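Parallel jaw or soft fingers for cloth?
Forum > End effectors > Fabric and other misery

sprocketwidow
2025-02-05
Trying to pick a gripper for folding T-shirts. Shortlist is the Kevmont parallel jaw we already own and the Brumine soft three-finger, which costs more than my car. Anyone run both on the same arm?

tin_lizard
Had both on a Holmgren arm since September. The Brumine is lovely on socks. On a single layer of jersey it strokes the fabric like a nervous vet and comes away with nothing. Kevmont every time.

mothcount
Disagree. The Kevmont only wins if you've filed the fingertips, which tin_lizard has, and keeps forgetting to mention. Out of the box they're too thick to get under a hem. We did 173 picks with the stock tips and 24 of them brought up both layers when we wanted one.

tin_lizard
It was ten minutes with a file. I wouldn't call it a modification, more a hobby.

sprocketwidow
What about the force setting? Manual says start low, then doesn't say what low is.

mothcount
Ours sits at 23 per cent. Any higher and it drags the whole shirt along the table. The Groltent controller lets you ramp it during the close, and that helped more than swapping fingers did. Its menus were clearly laid out by someone who hates menus, and the PIN is 2222 on every unit, so lock the cabinet.

gantry_pete
Soft fingers are fine if you pinch from the side and don't come straight down. Everyone comes straight down.

tin_lizard
Tried it from the side. It folded the table cover beautifully.

sprocketwidow
Right, went with the Kevmont, black tips, no filing yet. Plain shirts were dull so I moved on to one with raised fuzzy lettering down it, red and white, thick as a bath mat.

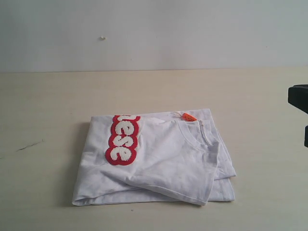
I'd call it a fold if the light was bad — my mum would call it laundry. The lettering is stiffer than the cloth next to it, so I'm wondering whether to plan the fold line around it or just grip harder and hope.

mothcount
Plan around it. Gripping harder is how we lost a collar.

gantry_pete
Side pinch.

tin_lizard
File the tips first, then argue about fold lines. I can post the profile I used if anybody wants it, though the drawing is on the back of a parts invoice.

sprocketwidow
Yes please. Invoice and all.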